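Flat-Pack Plastic Furniture: Why Is the Little White Table So Annoying to Put Together?
Project report, Intro to Product Design
Tia Garside, with Ehsan Bakhtiari and Jiahui Lu

How we picked this

Our assignment was to take one cheap household object and figure out what makes it easy or hard to assemble. Ehsan wanted to do a desk lamp and Jiahui wanted to do a shoe rack, and I'd just spent a whole Sunday evening helping my cousin put together a plastic side table that wobbled so badly we took it apart and started over. So I won! (I told the story with a lot of feeling.)

The kind of table I mean is the all-plastic one you see on balconies and next to dorm beds. You get a top and four legs, the legs push into sockets on the underside, and you flip it over. It has no screws and it comes with no tools. The one my cousin had was sold as the Kashindye, and the instruction sheet was a single drawing with an arrow on it. The class already had a similar white table we could work with, so that's the one in the pictures. I don't know the brand.

What we wanted to find out

We wrote down a bunch of questions at our first meeting and Ms. Pakzad made us cut them down. We kept two. Which step do people get stuck on? And could you fix that step by changing the instructions, or does the part itself need to change?

How a leg goes in

I went into this thinking the push would be the hard part. You line the leg up, lean on it, and it either seats or it doesn't – that was my whole theory.

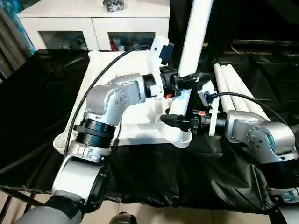
Lining up turned out to be where all the time goes. The socket on our table is a round cup with the white pipe of the leg standing in it, and white on white makes it really hard to judge whether you're straight or a few degrees off. When you're looking straight down the leg you can't tell at all. Jiahui figured out that if you crouch and look from the side, you can compare the leg to the raised edge of the plastic, and after that she got much faster than Ehsan or me. She was pretty smug about it, and she earned it.

The other thing is grip. A smooth round pipe wants to spin in your hand while you're pushing, especially if your palms are sweaty. Holding it low, near the cup, gave us better aim, and holding it high gave us more force. What worked best for me was one hand low to guide and one hand up high to push. Ehsan just used his body weight and it mostly worked, but I wouldn't put that in an instruction sheet.

What we asked people to do

We handed the top and legs to 20 students, one at a time, and gave them no instructions at all. We said "please make this a table" and then kept quiet, which was hard for me. We timed each person and wrote down where they paused. Adding it all up, we had 1233 seconds of assembly, not counting the time people spent asking us if they were doing it right.

Most people did the first leg slowly and carefully. The second one went quicker. Then things fell apart on the third, and the reason is kind of funny – by then you've got two tall legs sticking up, and you keep bumping them with your elbow or your sleeve while you're working on the next corner. A couple of people ended up turning the whole top around to get a clear side. Amirhossein Sharifi, from the other section, walked around the table to reach the corners and left the top where it was, and he had one of the smoothest runs of anybody.
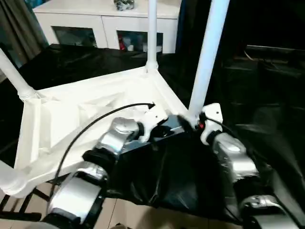
Figure 2. Underside of the table top with the four tubular legs pointing up. The ribs and triangular bracing are molded into the surface.

A word about that bracing, since I got a bit obsessed with it. The top is a shallow tray when you flip it over, and without ribs I think it would bend like a lunch tray. The triangles spread the load toward the corners (Ehsan explained this to me twice). They also make the underside look complicated, and three people told us they weren't sure at first which shapes were for the legs and which were just there. A molded arrow or a bit of color around each socket would take care of that.

Other tables we looked at

We compared ours with pictures and instruction sheets for two more. The Gaslow has legs that twist and click, and the click seems like a great idea, because you know when to stop. The Lestska comes with numbered legs even though they're all the same, so I have no idea what the numbers do.

What we would change

Put a line on each leg that disappears when it's fully in. Color the sockets. Tell people to work on the floor and move around the table. The first two mean changing the mold, so they'd cost real money, and the last one is free.

If we did this again I'd like to test with older people too. All our testers were students, and pushing hard while you're kneeling on the floor is a lot to ask of someone like my grandma. Jiahui also wants to try the whole thing with her marker line idea drawn on, and she's already asked Ms. Pakzad if we can keep the table until the end of May.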